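3.2 Garment storage and fiber loss in household textiles
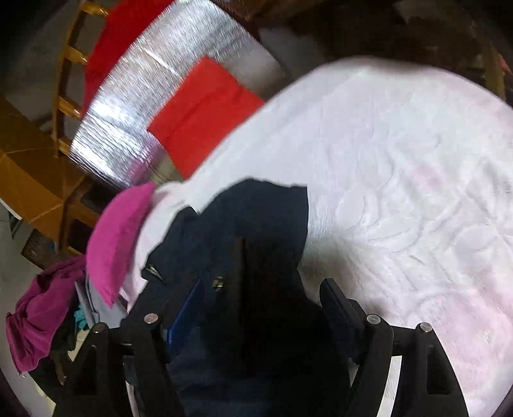 Figure 2. Dark navy garment on a white bedspread.

Fiber loss from dark clothing is most often studied in the wash, where lint can be caught in a filter and weighed. Much less has been written on what happens between washes, when clothes are worn, folded, put away and taken out again. Guerra and Monti treated this stage as a constant in their first model. The present section drops that assumption and looks at transfer onto bedding, which in many homes is where clothes are laid out and sorted.

Households in Usstead kept a diary of where each item was placed after wearing. The diaries gave 1,232 usable entries. Entries with no location, or with a location we could not read, were left out. Beds were named more often than chairs, and chairs more often than hooks or hangers. Entries made in March showed a larger share of heavy knitwear, and we report these separately in Section 4.

Transfer was measured by tape lift. Strips of clear tape were pressed onto the bedding, lifted, and mounted on card, and the colored fibers were then read under low magnification. White cotton was used as the receiving surface in all lab trials because dark fibers show clearly against it. Patterned bedding was tested once and gave readings that two readers could not agree on, so it was not used again.

Repeat readings of the same strip matched in 93 percent of cases. Most of the mismatches came from strips with tangled fibers, which one reader had scored as a single fiber and the other as several.

Contact time had a weak effect. Garments left overnight shed little more than those left for an hour. Sliding a garment across the surface mattered more than leaving it in place, and fleece shed more than woven cotton under both conditions. Washing history is taken up in Section 3.3.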